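Notes pour l'intervention « Le linge du soir »
Atelier Jivura, séance de 18 h, décembre

Ouverture (prendre son temps, laisser les gens s'asseoir)

Bonsoir à toutes et à tous, merci d'être venus avec ce froid. Remercier Hanna Skoryk pour la salle et pour le thé. Dire que je plie du linge depuis toujours, mal pendant longtemps, un peu mieux depuis que ma belle-mère m'a prise en main, et que ce soir on va parler de la partie que tout le monde repousse : la petite pile qui attend sur le canapé.

Raconter l'histoire du panier de Laryea. Nous étions 43 personnes dans la maison de vacances, trois familles et leurs cousins, et une seule corde à linge ! Le dernier matin, il y avait jusqu'à 18 shorts d'enfants à rendre à leurs propriétaires, presque tous rouges ou bleus. Laisser rire, puis enchaîner.

Pourquoi le canapé

Je sais bien que les manuels recommandent une table. Chez moi la table est prise par les devoirs, le courrier, le pain, et je crois que c'est pareil chez beaucoup d'entre vous. Le canapé a ses défauts (c'est mou, les vêtements s'enfoncent), mais on peut y étaler un short en entier, et un tissu clair aide à voir les bords. Demander à la salle qui plie où. Lukian Nazarenko plie sur son lit, debout, il pourra en dire un mot s'il en a envie.

Le short en éponge, pas à pas

Sortir le short de démonstration. Parler lentement, refaire le geste deux fois pour le fond de la salle.

1. Vider les poches et remettre le vêtement à l'endroit. On trouve de tout, chez nous surtout des marrons.

2. Chercher la ceinture avant toute chose. C'est elle qui commande le reste, et sur un short souple on la perd vite dans les plis. La prendre en deux points, soulever et tendre doucement, sans tirer sur l'élastique comme sur un lance-pierre.

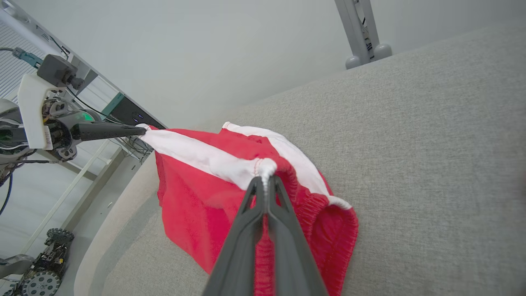

3. Reposer à plat, ceinture vers le haut, et lisser du plat de la main en allant vers les jambes. L'éponge garde volontiers ses faux plis, il faut insister un peu.

4. Rabattre une jambe sur l'autre, rentrer la pointe de l'entrejambe, puis plier en deux vers la ceinture. Pour les tiroirs peu profonds, plier encore une fois.

Questions probables

Faut-il repasser ? Non, pas l'éponge, gardez vos soirées. Et les cordons ? Un nœud lâche avant le lavage.

Rappeler la bourse aux vêtements avec Kyrylo Moroz, inscriptions près de la porte, et faire passer les shorts d'exercice pendant que le thé infuse.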